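Equipment Planner, Handheld Gripper Program
Rorberg, Tolville office
Contract, full time, starting in August

Rorberg is looking for an equipment planner to take over purchasing and budgeting for its handheld gripper program. The program records household tasks in furnished rooms: folding cloth, clearing tables, shelving books, moving cups and small ornaments. The recordings are used to train arm controllers that Rorberg supplies to Bovik and to two smaller customers.

The planner reports to the operations lead and works with the hardware bench, the site schedulers and the accounts office. The position does not involve design work. It does require reading a parts drawing and knowing when a quoted part does not match it.

Scope of the work

The current fleet is 30 handheld units. The plan for next year adds 15 units and replaces the finger inserts and contact strips on all of the existing ones. The planner will own the parts list for both jobs, request quotes, compare lead times and place the orders. Purchases above the monthly limit go to the operations lead for signature, with a one-page cost note attached.

Inserts, strips, mounting plates and fasteners are stocked separately, and each has its own reorder point. The reorder points were set when the fleet was smaller and need to be recalculated from the usage log. The log has 321 entries. Some older entries give a part name without a revision letter, so part of the first month will go to matching them against invoices.

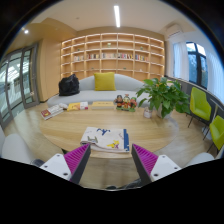
Cloth work and hard-object work are budgeted under different lines. The planner should expect site schedulers to ask for a change in the split partway through a quarter. A request is accepted if the spares on hand cover the new task mix through the end of the quarter. If they do not, the planner returns it with the earliest date on which they would.

Room costs also fall under this position. Each site agreement covers rent, furniture, insurance and the items handled during recording. Replacement of handled items is charged to the site line, never to hardware. The Khổng agreement is up for renewal and has to be priced both with and without a second room.

Deliverables in the first 3 months

A corrected parts list with revision letters and current unit prices.

New reorder points for all wear parts.

A purchase schedule for the 15 added units, including chargers, carry cases and spare fingers.

A cost comparison of repair at Tolville against return to the supplier. Shipping time counts as downtime in this comparison.

A draft equipment budget for the following year, in the accounts office template.

Requirements

Previous work in purchasing, production planning or lab equipment management. Good command of spreadsheets, including lookups across several sheets. Ability to read a mechanical drawing and a bill of materials. Clear written English for supplier correspondence.

Experience with robot end effectors or camera equipment is useful but not required. Applicants who have managed wear parts in another field, such as packaging or printing, are encouraged to apply.

Terms

The contract runs for one year and may be extended. Work is on site at Tolville, with visits to the recording rooms as needed. Travel between sites is paid. Core hours are 9:30 a.m. to 3:30 p.m.; the remaining hours can be arranged with the operations lead.

How to apply

Send a resume and a short cover letter through the Rorberg careers page, under Equipment Planner. Attach one purchasing plan or equipment budget you have prepared, with confidential prices removed. Applications without an attachment will not be reviewed. Selected applicants will be given a short parts list and asked to price it before the interview.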